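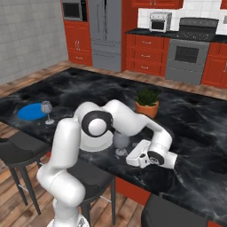
Poron Editions – Final Proof and Advance Copy Inspection, second printing of "The Plitinden Road." The checklist is completed before the printer, Boychuk, is released to run the remaining 1000 copies. Endpapers are to be compared with the approved stone pattern, a black ground with streaks of gray and white veining as on the countertop shown, and any sheet with a brown or blue cast is to be set aside.

Date of inspection: 2026-03-10
Copies examined: 13
Stock: Zernitz cream, 80 gsm

1. Title page and copyright page
Result: Pass
Comment: Printing line updated. The author's dedication has been moved to its own page, as requested in September.

2. Running heads and page numbers
Result: Pass with comment
Comment: The running head on page 42 still carries the old chapter title. Boychuk has been sent a replacement page.

3. Final editorial corrections
Result: Hold
Comment: Two late changes to the afterword do not appear in the bound copies. The editor must confirm in writing whether they were withdrawn. 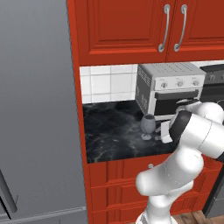
Until that confirmation is received, the afterword is not to be marked as approved, and no copies may be sent to reviewers.

4. Binding
Result: Pass
Comment: Spines opened flat at the front, middle, and back. No loose pages. One copy had glue on the top edge – returned to the printer with a note.

5. Endpapers
Result: Pass
Comment: Color matches the approved pattern. Front and back sheets are set in the same direction.

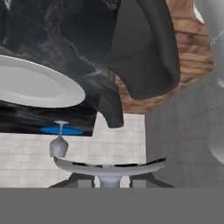
Item 5: Dark marble with gray and white veining, beside a white oval basin.

6. Jacket
Result: Fail
Comment: The back flap is trimmed too close to the author biography. New trim marks are required before the next proof.

7. Cartons and labels
Result: Not inspected
Comment: To be checked on delivery.

Release status: Withheld pending items 3 and 6.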